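Artikel drucken | Per E-Mail empfehlen

Wo ist oben, wenn alles krumm ist?

Ich hatte mir das Büro von Undix ehrlich gesagt aufgeräumter vorgestellt. Debora Serra schiebt zwei Kaffeetassen und ein Ladekabel zur Seite, klappt den Laptop auf und sagt: »Achtung, jetzt wird's rund.« Und rund wird es! Ihre Software heißt Gestenar und macht aus Fischaugenvideos von Handgreifern saubere Bewegungsspuren, also eine Position und eine Drehung pro Bild, mit denen man später eine Steuerung trainieren kann. 2.739 Aufnahmen liegen inzwischen auf dem Server, und ich durfte einen ganzen Nachmittag lang mitklicken.

Am meisten Kummer machen ihr Schränke (Küchen findet sie dagegen fast erholsam). Große weiße Flächen geben der Ortung wenig, woran sie sich festhalten kann, und sobald die Kamera nah herangeht, füllen sie das halbe Bild. Aufkleber an der Rückwand sind da Gold wert, meint Debora, und seien sie noch so albern. 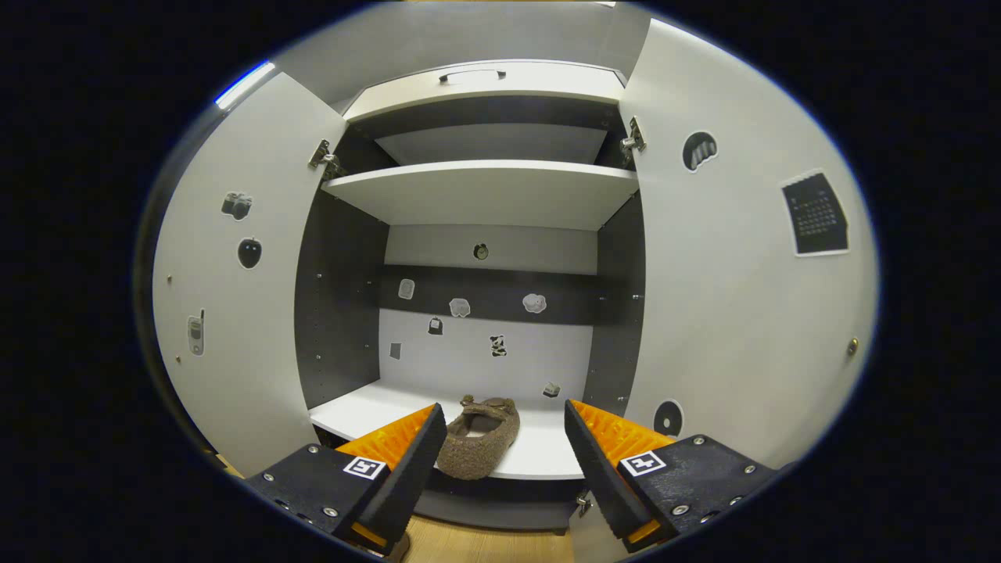
Die Öffnung der Finger rechnet Gestenar getrennt aus, über die beiden Marker unten am Greifer. Klingt simpel, war aber im Februar der große Streitpunkt im Team. Wird ein Marker kurz verdeckt, muss das Programm raten, und die alte Fassung riet fröhlich drauflos: Finger zu, Finger auf, Finger zu. Jetzt schaut ein Filter sechs Bilder zurück und zwei nach vorn. Das kostet ein bisschen Zeit, aber die Kurve zappelt nicht mehr, und die Planung dahinter bekommt endlich etwas Brauchbares zu futtern.

Von den Aufnahmen aus der letzten Runde kamen rund 93 Prozent ohne Handarbeit durch. Der Rest landet bei Debora in einer Liste, die sie mit Kopfhörern und sehr lauter Musik abarbeitet. Ich habe es auch probiert und gleich beim ersten Clip den Anfang des Griffs viel zu spät gesetzt. Sie hat ihn kommentarlos zurückgeschoben.

Als Nächstes will sie den Export nach Trondwood fertig bekommen, dem Planer, den ihre Kollegen am anderen Ende des Flurs bauen. Die Achsen sind dort anders herum definiert, und das Wort »Vorzeichenfehler« fiel an diesem Nachmittag öfter als »Kaffee«.

Kommentare

bianchini_fan: Gibt es den Filter auch einzeln? Wir basteln hier an etwas Ähnlichem und haben genau dieses Gezappel.

Lötzinn: Schöner Text, hätte gern mehr über die Kalibrierung der Linse gelesen!

mara_k: Vorzeichenfehler, mein halbes Berufsleben.

Kontakt | © Redaktion | Nach oben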